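Tue 23 July – workshop notebook, bench side

Started late because the kettle had to be descaled (my turn, apparently it's been my turn since November). Anyway, today was meant to be baskets and nothing but baskets, and for once it mostly was.

Where we've got to: the Enolska order is for small containers for a shop counter, the sort of thing you put fruit in by the till so people grab one with their sandwich. They want something cheerful, easy to wipe, and not so deep that the last apple looks lonely at the bottom. Malhotra sent over their samples last week and I've finally been through the lot. 51 in the box, a good half of them the same shape in slightly different colours, so I've sorted them by rim height and put the repeats back in the carton under the window.

Things I did this morning, in no order:

- Washed everything in warm soapy water. Two had a powdery feel that came off straight away, so I've stopped worrying about that.
- Weighed the shallow ones empty. The lightest is 42 g and it feels it – you could knock it off a counter with your sleeve.
- Tried a grippy mat under the light ones. Works well, looks awful.
- Rang Gradance about lids. They don't do lids. They were very nice about not doing lids.

After lunch I moved on to fruit, which I'd been looking forward to! Bought a bag of apples and a bunch of bananas from the stall on Cleneck (the price has gone up again, receipt is in the tin). Bananas are the awkward ones. A whole bunch just takes over and sits there like a hat, whereas a single one will lie along the side if you let it and leave room for something round next to it. I tried oranges as well but they roll about in anything wide, and I got fed up of chasing them.

Colour is the bit I keep going back and forth on. I'd assumed yellow would be a bad choice with bananas, too much of the same thing, and I had green down as the favourite all week. I've changed my mind. Against a pale counter the yellow plastic looks sunny, and one red apple is enough to lift it. Green made the fruit look a bit unripe, and the blue was worse (sorry to whoever likes the blue, I know you're out there and you've written on my list again).

I also wanted something taller behind, because the Enolska counter has a back shelf and they'll be stacking bags or napkins there. The black mesh box does the job. It's a good deal darker than the basket, so your eye goes to the fruit first, and the light wooden bottom stops it looking too much like an office. Might ask whether they'd take the pair as a set.
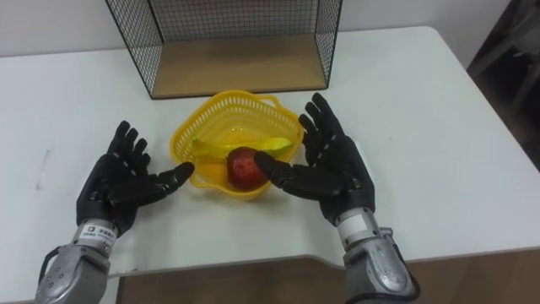 *Yellow basket with the banana and the apple, black mesh box behind, white table.*

Still to sort out:

- Price for 96 baskets, yellow only, and again with the mesh box added.
- Does the yellow mark? I've left one on the windowsill with a slice of beetroot in it. Please don't throw it away.
- Find out how deep the back shelf is. I've asked twice and got a photo of a cat.
- Over 2 kg of apples left, in the kitchen, help yourselves. The bananas are spoken for, I'm making a loaf.

Tomorrow is labels, and giving the bench a proper wipe down before the varnish comes out again.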